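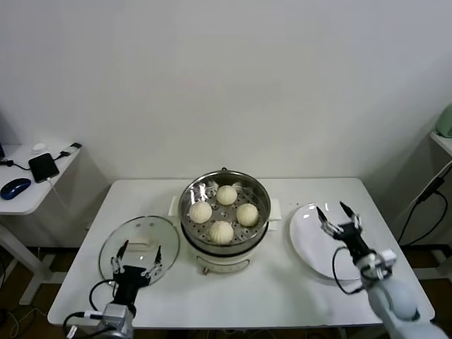
Two-arm robot at a food steamer, with the glass lid set to the left and an oval plate to the right.

The Tondov rules are a set of good practice rules for robot arms that work with food and hot kitchen equipment. They were drafted in the town of Tondov by a small group led by engineer Dagmar Šimek, and are used mainly in teaching labs and test kitchens. The full text runs to 25 pages and is a pleasure to read — short sentences, plenty of drawings, and almost no legal language!

Scope

The rules cover table-mounted and free-standing arms lifting no more than 3 kilograms. Factory lines are left out, as are fryers and open flames. Steamers get a whole chapter, and it is the liveliest part of the text.

Main points

Every lid must have a marked resting place, flat and within reach of one arm, before the heat goes on. The serving plate goes on the other side, so that the two arms never need to cross over the pot. Fingertips that touch food are washed between runs and kept apart from those used for handles. Cables at the wrist need enough slack for the full reach of the arm, but may not hang over a heated surface. A person stays within arm's length of the stop button whenever the steamer is on.

Testing

A new setup is run 100 times with the heat off, then 400 times with it on. Dropped food is logged, and a dropped lid means starting the count again. The Trondholm edition, released one February, added a wonderfully clear log sheet that many labs now use for other tasks too.

See also

Hájek grip scale
Trirkden kitchen trials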